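Tsolakis Plush Utility Cloth with Ring, Dark Gray

Sold by: Dotomness Workroom Supply
Item: Tsolakis utility cloth, hanging ring version
Color: Dark gray
Pack sizes: Single, 6, 24
Availability: In stock, single cloths limited to 6 per order
Page last revised: March 2021

Overview

We don't get excited about cloths, and we were slower than most shops to carry this one. The maker's sheet calls it "the last desk cloth you will ever need." It's a plush gray cloth with a ring on one corner. It wipes a table, it dries a mug, and it hangs on a hook when you're done with it. If you already own a stack of old hand towels and you're happy with them, keep your money.

That said, we've had it in our own workroom since last July and we still reach for it, and we can't say that for the two cloths it replaced. Jeanine Van Damme, who does our buying, turned it down the first time on price. She changed her mind after the second sample, which had better stitching around the ring. The first sample's ring came off in the wash. We mention that because a few shops still seem to be selling the older version, and the label is the same.

What it's good at

Dust, mainly. The long pile holds dust well and doesn't push it around the way a flat cotton cloth does. On a big smooth desk one dry pass is usually enough. It also takes up a fair amount of water, so a spilled coffee is no problem if you get there before it reaches the keyboard.

It works as a soft place to set things down, too. Fold it over and you have a pad for a pair of glasses or a small part you don't want rolling off. The maker doesn't list this as a use, but it's the one our own staff seem to like best.

What it's not so good at

Glass. The maker says "streak free on all surfaces" and we don't agree. On a window or a dark monitor it leaves faint smears if there is any damp in it at all. Used bone dry it's fine. For screens we'd still buy a thin, flat-weave cloth, and we sell those for less.

Glue, tape residue and dried marker. The pile drags and grabs, and you end up with a sticky cloth as well as a sticky desk.

Crumbs. They go down into the plush and stay there until you shake it out, preferably outdoors.
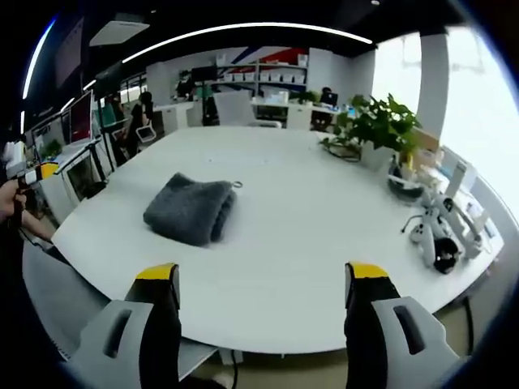

Tsolakis cloth in dark gray, folded on a large white table, with the ring at the corner.

About the color

Dark gray is the only color we stock. The maker also offers a pale cream, which we tried and sent back. Any cloth that gets used for its purpose will be dirty, and on the cream one it was all you could see. The gray hides coffee very well. You could argue that it hides it a little too well, so go by smell and wash it more often than it looks like it needs.

On a white desk the gray shows up clearly, and you're less likely to lose it under a pile of mail. It will leave some dark fluff behind for the first few uses. Wash it once by itself before you put it anywhere near a white surface you care about.

About the ring

The ring is small and it's metal. It goes over an ordinary cup hook or a thin peg. It won't go over a fat coat hook or most door handles, and we've had returns from people who expected it to. Measure your hook first if you're unsure.

Keep the ring off glossy surfaces. Michalis Dimitriou in our returns room put a fine scratch in a lacquered tabletop by wiping with the ring corner down, and he wasn't pressing hard. Fold that corner into your palm and the problem goes away, but you have to remember to do it every time. The maker's sheet says the ring is "safe for all furniture." We'd ignore that line.

Could you cut it off? Yes. Snip the loop close to the hem and leave the hem stitching alone.

Care

Machine wash warm with other dark things. No fabric softener, which coats the pile and stops it from picking up dust. Tumble dry on low or hang it by the ring. Put it in a mesh bag if the clank of metal in the drum bothers you.

The maker promises 100 washes. We haven't done 100 washes. Our oldest one has been through 24, and it's thinner along the fold line but still perfectly usable. We'll update this page if it falls apart.

How it compares

Rekex desk cloth: Cheaper, flatter, no ring. Better on screens, worse on spills. If you only want one cloth for a computer desk, this is probably the one to get.

Cut-up bath towel: Free. Sheds for months and the edges unravel, but it soaks up more water than either.

Paper towels: You know what those do.

Customer ratings

87 percent of buyers on our site say they would order it again. Please read that with some care. People who hate a cloth mostly throw it in a drawer and never write in. The complaints we do get are nearly all about lint or about the ring being too small, both covered above.

Which pack to buy

Start with one. The 6 pack is a slightly better price per cloth and makes sense for a shared office where they tend to wander off. The 24 pack saves very little more on top of that, and we only list it for people who would otherwise place four orders.

Returns

Unwashed cloths can come back to us within our normal return period for a full refund. Washed ones can't, except where the ring or hem has failed, in which case send a photo of the damage and keep the cloth. If you receive one with a single thin line of stitching around the ring, it's the older version and we'll swap it at no charge.

Questions about this item go to the workroom desk. Please have your order number ready.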